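Robots at Work: The Sorting Bench
By Mared Kneath, Learning Team, Pandholm
June

A robot is a machine that can be taught to do a job. At the Pandholm workshop in Sondircombe, a robot arm helps with small tools. It picks up one thing at a time and puts it in its place.

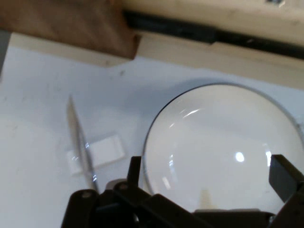
Before the robot came, Miłosz Tomaszewski put away 100 tools each morning. His hands were often sore by lunch. Now he teaches the robot and checks its work – a new job, for which he had 2 weeks of lessons.

Some workers were worried that they would not be needed. The workshop held a meeting so that everyone could ask questions.

Related
How Factories Changed
What Is a Sensor?

Contact us | © Pandholm | Back to top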